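In Defence of the Washing-Up Bowl
Opinion, from the household pages of the Prollier Residents' Review

The decision to equip every shared kitchen at Prollier House with a dishwasher has been generally welcomed, and this column does not propose to reopen it. The machines are installed and the contract with Rovska has been signed. What deserves a second look is the recommendation attached to it, that washing-up bowls, trays and draining racks be withdrawn from the kitchens by the end of January. That recommendation is mistaken and should be dropped.

The case for withdrawal rests on a narrow idea of what washing up is. It assumes a full load, collected over a day and dealt with at night. Many households in the building do not live in that way. A person who eats alone may use 2 bowls and a plate between morning and evening. To run a machine for these is wasteful, and to leave them standing until there is enough company for them is unpleasant for whoever next wants the worktop. A shallow tray of soapy liquid and a pan of clear water will meet the need on any table, with no plumbing at all.

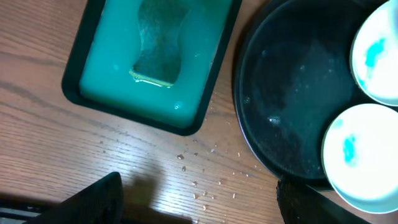

Sponge in the washing tray, with bowls in the pan of water alongside.

It is the separation of the two that matters. Much poor washing up is the result of a single bowl being asked to do everything, so that the last item is rinsed in what came off the first. The older guidance issued to residents understood this and set out the order plainly: wash in one vessel, rinse in another, drain on a third. The current guidance, all 185 words of it, is devoted to the filter and the door catch.

A further objection is that hand washing is careless, and that small marks are missed. This is a fair point and it should be answered fairly. Marks are missed, particularly on pale plastic and most of all along the rim, where the sponge passes over quickly on its way to the middle. The remedy is to turn the piece to the light before putting it down. A machine offers no such inspection. It returns whatever it was given, and the resident who empties it at seven in the morning is seldom inclined to look. 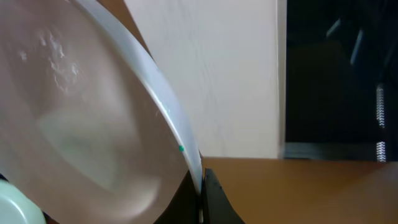 Small green specks on the white rim of a translucent bowl.

The question of wear must also be raised. The Alarcón tableware supplied to the kitchens is light and pleasant to use, but residents report that it turns over in the machine and collects water in the foot. Several have asked whether it may be washed by hand and have been told that it may, provided that they supply their own equipment. It seems odd to permit a practice while removing the means of carrying it out. Storage has been offered as the reason, yet a round tray takes up very little of a cupboard, and it is also useful for carrying plates to the table and for holding them when the meal is over.
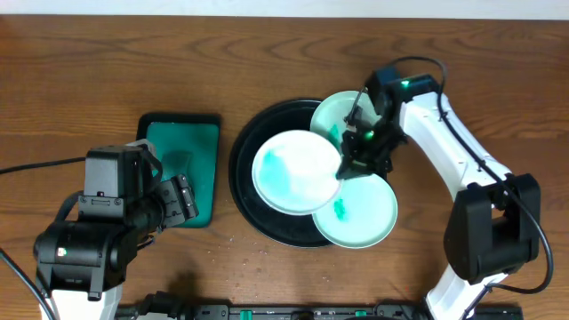

Those who share a kitchen learn something from this sort of work that they do not learn from loading a rack. They find out how much is used at a meal, who scrapes and who does not, and how soon food sets hard if it is left. Children in particular ought to have some part in it. A child of 4 can be trusted with a sponge and a plastic plate, and will usually ask for another when that one is done.

Cost has been mentioned in support of the change. The sum set aside for replacing hand-washing equipment across the building this year was 1,043 pounds, and a good part of that went on racks of the Tremov pattern, which rust and which few people liked. Were the racks given up and the trays and bowls kept, most of the saving would be made without any loss to residents.
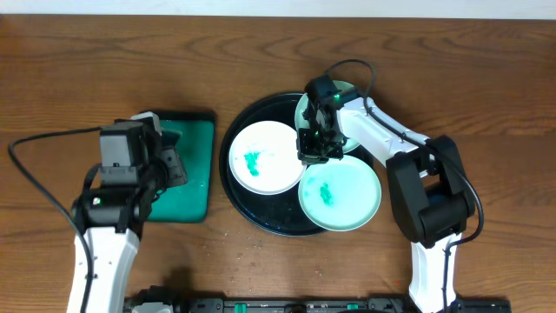
Good practice in the kitchen depends chiefly on dealing with plates before they are put together. The habit of stacking at the table is deeply rooted, and it spreads to the underside of one plate what was left on the face of another. Three plates will go on one round tray if a little overlap at the rim is allowed, and a patch of turquoise-green on a white plate is then plain to anyone standing over it. Laid out in this way, the worst can be taken first or kept until last, according to preference. Piled up in the sink, they are all treated alike, and the water is soon spoiled.

The residents' meeting should therefore be asked to amend the recommendation so that each kitchen keeps its bowls and trays alongside the new machine. The dishwashers will be well used at weekends and after large suppers. For the rest of the week, many residents will continue to reach for a sponge, and the kitchens should be furnished accordingly.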